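Häufig gestellte Fragen zur Verpflegung in den Kindertagesstätten der Gemeinde Plernberg

Stand: Sonntag, 1. März

Wer kann sein Kind zur Mittagsverpflegung anmelden?
Anmeldeberechtigt sind alle Sorgeberechtigten, deren Kind einen Betreuungsplatz mit mindestens 7 Stunden täglicher Betreuungszeit in einer gemeindlichen Einrichtung innehat. Bei kürzeren Betreuungszeiten entscheidet die Leitung der jeweiligen Einrichtung nach Verfügbarkeit der Plätze.

Wie erfolgt die Anmeldung?
Das Anmeldeformular ist in der Einrichtung oder im Bürgerbüro erhältlich und unterschrieben dort wieder abzugeben. Eine Anmeldung per Telefon ist nicht möglich. Die im Februar eingegangenen Anträge sind vollständig bearbeitet; die Bescheide wurden per Post versandt.

Welche Kosten entstehen?
Das monatliche Verpflegungsentgelt beträgt 76 Euro. Es umfasst das Mittagessen, die Obstmahlzeit am Nachmittag sowie Getränke. Das Entgelt wird per Lastschrift eingezogen. Für Geschwisterkinder gelten dieselben Sätze.

Kann das Entgelt ermäßigt oder erlassen werden?
Familien, die Leistungen für Bildung und Teilhabe beziehen, legen den Bewilligungsbescheid bitte in Kopie vor. Die Ermäßigung gilt ab dem Monat der Vorlage. Eine rückwirkende Erstattung ist ausgeschlossen.

Wer liefert das Mittagessen?
Die Zubereitung obliegt der Firma Kutier, Standort Lau. Der Speiseplan wird wöchentlich im Eingangsbereich der Einrichtungen ausgehängt.

Werden Allergien und Unverträglichkeiten berücksichtigt?
Ja, sofern ein ärztliches Attest vorliegt. Änderungen sind der Einrichtung unverzüglich schriftlich mitzuteilen. Vegetarische Kost sowie Kost ohne Schweinefleisch können ohne Nachweis gewählt werden.

Welches Obst und Gemüse wird am Nachmittag angeboten?
Die Auswahl richtet sich nach Jahreszeit und Lieferlage. Kinder unter drei Jahren erhalten Obst und Gemüse in altersgerecht zerkleinerter Form.

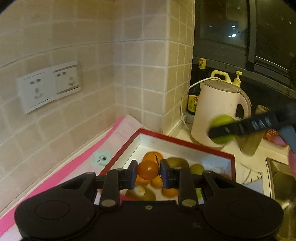

Von zu Hause mitgebrachte Speisen sind während der gemeinsamen Mahlzeiten nicht vorgesehen. Für Geburtstage gilt eine gesonderte Regelung, die bei der Gruppenleitung erfragt werden kann.

Bis wann muss mein Kind abgemeldet werden?
Bei Krankheit ist das Kind bis 7 Uhr desselben Tages abzumelden. Einzelne Fehltage werden nicht erstattet. Bei einer zusammenhängenden Abwesenheit von mehr als 2 Wochen kann auf Antrag eine anteilige Gutschrift erfolgen.

An wen kann ich mich wenden?
Fragen zu Entgelt und Bescheiden: Norbert Deák, Fachbereich Bildung
Fragen zu Speiseplan und Sonderkost: Apinya Sukprasert, Verpflegungskoordination
Beschwerden richten Sie bitte schriftlich an die Fachbereichsleitung, Aranka Pálfi.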